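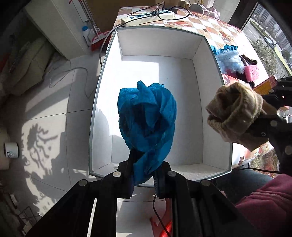
# Skollora Household Textiles: Boxing and Sorting Records

Data card, revision 5. Last reviewed 17th February.

## Summary

The Skollora collection documents small household textiles as they are sorted, placed in open boxes and taken out again. It holds 1,805 color photographs with a written record for each. The items are ordinary ones: cloths, hand towels, napkins, socks, hats, gloves, bags and covers. Most had been in use in a home before they were donated, and their condition is recorded as found.

The collection is maintained by the textile records office at Ziltetcombe. It is intended for people who study the storage and care of soft goods, for designers of boxes and drawer inserts, and for teachers of home economics who need pictures of fabric that has not been ironed or arranged.

## Contents of the release

| Part | Format | Notes |
|---|---|---|
| `photographs/` | JPEG | 1,805 files, original orientation kept |
| `records.csv` | CSV, UTF-8 | One row per photograph |
| `items.csv` | CSV, UTF-8 | 200 registered textile items |
| `settings.csv` | CSV, UTF-8 | 26 table settings |
| `terms.md` | Markdown | Vocabulary used in all written fields |

A row in `records.csv` may refer to more than one item. The lead photograph of this card is such a case: a blue cloth hangs over the center of the box, and a tan-brown item with a ribbed cuff is at the right edge. The blue cloth is entered under `primary_item` and the tan-brown item under `secondary_item`.

## The items

Items were registered when they were received. Each was given a number, a color term and a surface term, and was assigned to one of the groups in `terms.md`. The groups follow household use where that use is known. An item whose use could not be established is entered as "fabric item, general" and remains in that group until a donor confirms otherwise.

Color terms are broad. The register uses "blue" for the whole range from pale to navy and "tan-brown" for shades between sand and chestnut. Finer distinctions were tried in an early revision and withdrawn after two readers entered the same napkin under three different names.

Surface terms are limited to plain, ribbed, plush, looped, quilted and open. More than one may be given. Fiber content is recorded only when a sewn label was present and legible at registration. It is never inferred from a photograph.

## Boxes and table settings

The boxes are open at the top and have no dividers. They were chosen so that the contents can be seen against a flat floor. White boxes are the most common in the collection, and rims vary in color.

Tables were left with their usual coverings. Printed cloths are therefore frequent, including the one in the lead photograph, with its white, orange and brown checks and floral motifs. Objects lying on the table were also left where they were, such as the cream-colored power strip at the far left of the same view. They are listed in the `table_objects` field under a plain name, and no brand is entered.

Users who require a uniform background should filter on `cover_pattern = none`. The value `printed` covers checks, florals, stripes and any combination of these.

## Light

No photographic lamps were used. Daylight was accepted as it fell, and many boxes are partly in sun and partly in shade. The `light` field has four values:

- `even`: no marked difference across the box
- `split`: a visible boundary between sun and shade
- `low`: detail reduced by lack of light
- `glare`: detail reduced on one or more surfaces

Values may be combined. The lead photograph is entered as `split; glare`, with the bright patch on the left side of the box floor. Shade on white surfaces often takes on a gray cast, and readers were instructed to record the color of the object and not of its shadow.

## Record fields

`record_id`
: Unique number of the photograph.

`primary_item`, `secondary_item`
: Item numbers from `items.csv`. The second may be blank.

`state`
: Form of the primary item at that instant. Permitted values are folded, rolled, bunched, crumpled, hanging and flat. Two values may be given.

`relation_to_box`
: Inside, above, overlapping the edge, beside, or not determinable.

`cover_pattern`
: Pattern of the table covering.

`table_objects`
: Other objects on the tabletop, separated by semicolons.

`remarks`
: Free text, 200 characters at most.

The `state` field describes what can be seen and carries no judgment about whether an item was being put in or taken out. Direction of movement is left out of the records.

## Review procedure

Each record was written by one reader and checked by a second at the Tuncer reading room. Where the two disagreed on `state` or `relation_to_box`, the broader term was kept. Differences over color were settled by consulting the item itself, if it was still held.

## Known limitations

- Large textiles are absent. Sheets, blankets and curtains did not fit the boxes.
- Dark items photographed in shade have less reliable surface terms than light ones.
- Thin cloths that are pinched or bunched can be difficult to assign to a group, and the shape of a hanging cloth is a poor guide to its size.
- Dimensions in `items.csv` were taken with the item laid flat. Plush and looped items were not compressed for measurement.
- The 26 table settings are unevenly represented. Printed coverings outnumber plain ones.

## Access and terms of use

The release is available for teaching and non-commercial study. Publications should cite the collection by its full title and revision number. Photographs may be cropped for print, provided that the record number is kept with them.

The registered items are stored at Havside and may be consulted by appointment. Handling is limited to clean, dry hands, and items must be returned to the box in which they were issued.

Corrections should give the record number, the field and the proposed value. Those received before the end of May will be considered for the next revision. Later submissions are held for the one after.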